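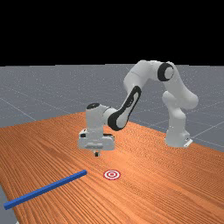 Teleoperar el brazo para empujar la barra hasta la diana: ¿cuántas demos?

Bouchra Hajji
Hola a todos, y gracias de antemano por la paciencia. Estoy grabando demostraciones en simulación con un mando 3D: hay que llevar la barra azul hasta la diana roja y blanca. Llevo 231 y la política entrenada se queda dudando encima de la mesa, sin bajar nunca. ¿Grabo más o lo estoy haciendo mal?

Gediminas Mets
¡Ánimo, Bouchra, que a mí me pasó lo mismo! Mira tus pausas: si te quedas quieta pensando antes de bajar —y todos lo hacemos—, el modelo aprende a quedarse quieto. Yo recorté los tramos sin movimiento y con unas 200 demos me bastó. Empuja además siempre con la pinza cerrada y varía la posición inicial de la barra.

Naveen Bisht
Yo grabé 648 y listo. Más datos, siempre.

Magdy Radwan
De acuerdo con Gediminas. Baja también la sensibilidad del mando, que se nota muchísimo en los últimos centímetros. Un abrazo, y ya nos contarás.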